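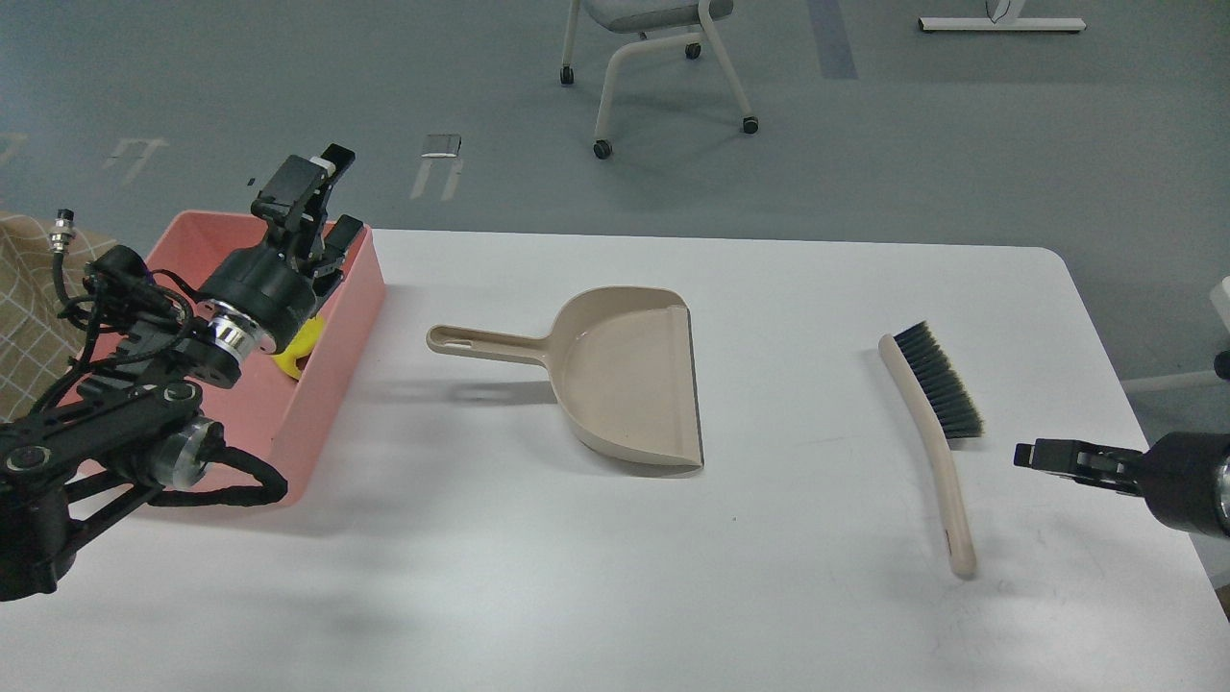
Dustpan and brush between the two arms, pink bin on the left.

Monday, January 1, 2024

I spent the quiet part of the holidays comparing two sets of gripper fingers on the bimanual setup, with a change of controller settings halfway through. The notes have been sitting in a text file since then and I would like to be able to find them again, so they go on the blog.

The task is the dustpan and brush. One arm picks up the pan by its handle, the other picks up the brush, the brush makes a sweeping stroke toward the pan, and then both go back on the table. I like it as a test because the two handles are awkward in different ways. The pan handle is long and wants to pivot when you take it near the end. The brush handle is curved, so two flat parallel fingers only ever touch part of it, and the bristles keep the head off square. Both are beige plastic, and the table is white, so the colour contrast is poor for the cameras as well.

Fingers

Set one is what I will call the Trarnus fingers: flat aluminium, thin rubber pad, no compliance to speak of. Set two is from Irnel, a softer moulded finger with a ribbed inner face that gives a little under load. Both bolt to the same gripper housing. The Irnel set needed longer screws than the ones supplied, and one of the holes had to be cleaned out with a tap before the screw would seat. Check this before you take the old fingers off.

I ran 404 attempts in total, split evenly between the sets. An attempt counts as a success if both tools are lifted, the stroke is completed with the bristles in contact with the table, and neither tool is dropped before it is put down. I scored these by hand from the recordings. A tool that rotated in the grip but stayed in the grip was still a success, with a note beside it.

I am not going to put the full table here. The spreadsheet has a sorting error in the second half that I have not untangled, and I would sooner leave the rates out than publish them wrong. What I am confident about is the kind of failure each set produced, because I watched all of them.

With the Trarnus fingers, nearly all the failures were in the brush. The flat pads would close on the curved handle and touch at two small patches. That holds fine in the air. As soon as the bristles met the table, the reaction torque turned the brush in the grip and the stroke became a scrape with the back edge of the head. Raising the grip force helped up to a point and then made things worse, as the handle would squirt sideways during closing if the fingers were even slightly off its centreline.

The Irnel fingers mostly fixed that. The ribs take up the curve and the brush stays where it was picked up. The pan is where they lost ground. Its handle has a lot of leverage on the grip, and when you hold it out near the rounded tip the soft fingers let the scoop sag. The front lip then drags on the table while the arm is moving. You can work around it by grasping closer to the basin, but that brings the wrist down near the side walls and there is not much clearance.

So my preference at the moment is mixed: Trarnus on the left arm for the pan, Irnel on the right arm for the brush. It looks untidy and it means two calibration files. I can live with both.

Controller

The first half of the runs used plain position control, with a force limit on the gripper only. For the second half I switched to the impedance mode in Omholm, which is the control package I have been using since October. The version I had been running ignored the damping setting on the last wrist joint and used the default. I only found this by logging commanded and actual torque side by side and noticing that one joint did not change when I changed the number. Updating fixed it. Everything recorded before the update has been thrown out and is not in the count.

Impedance mode matters more for the brush than the fingers do. In position control the height of the stroke has to be right to within a couple of millimetres. Too high and the bristles skim, too low and they splay flat and the arm starts pushing against the table. With the arm soft in the vertical axis I can set the target slightly below the surface and let it rest there. The stroke becomes repeatable and the noise from the wrist goes away.

For the pan I went back to stiff. A soft arm holding the pan moves when the brush arrives, and the gap between the lip and the table opens up. I tried a middle value and got a bit of each problem.

Viorica Dinu suggested by email that I make the pan arm stiff horizontally and soft vertically, so the lip could ride on the surface under its own weight while still resisting the push. I have tried it on a handful of runs that are not in the total. It looks good with the Trarnus fingers. With the Irnel fingers the sag comes back, as you would expect.

Cameras

I only use the head view for this task. I had planned to compare it with a pair of wrist cameras on an Ngubane capture board, but the board dropped frames whenever both streams were open and I did not want to mix a vision problem into a gripper comparison. It will get its own post if I get it behaving.

Working from the head view has one real limitation. When the right arm comes in low, the fingers hide the part of the brush handle they are about to close on. The pose estimate has to be taken before the approach and then trusted. Most of my sideways misses come from that. Moving the start position of the right arm further out gave a cleaner view for the first estimate, at the cost of a longer reach.

The pose of the pan is easy to get. The outline of the scoop is distinctive and the shadow under the handle does not seem to bother the detector. The brush is less certain along its length, and I got a better estimate by finding the dark bristles first and working back along the handle from there.

Cables

A small thing that cost me an afternoon. Sleeved cable around a wrist joint behaves like a weak spring, and the force depends on which way you last turned the joint. My gravity compensation was fitted with the cables lying one way and the task ends with them lying the other. The offset was enough to show up in impedance mode as a slow drift at the end of the stroke. I now run each wrist joint to the same side before zeroing. Siyabonga Nkuna reroutes his along the outside of the link and says the effect is much smaller that way, but his arms have a different wrist and I have not found a path on mine that does not snag.

Settings I ended on

Left arm, pan: Trarnus fingers, stiff in all axes, grasp at the middle of the handle.
Right arm, brush: Irnel fingers, soft vertical, stiff horizontal, grip force at 44 percent.
Target height for the stroke: 2 mm below the table surface.
Both arms: wrist joints run to the same side before zeroing.

The grip force figure will not transfer to other hardware, as it is a percentage of whatever the gripper driver thinks its maximum is. I have not measured it in newtons. The load cell I would use for that is still set up for something else.

Next on the list is Viorica's split stiffness on a proper number of runs, with the pan started at different angles. So far I have kept the angle within a narrow range, and I suspect the mid-handle grasp stops being reachable for the left arm once the scoop is turned far enough toward the back of the table. After that I will fix the spreadsheet and post the rates.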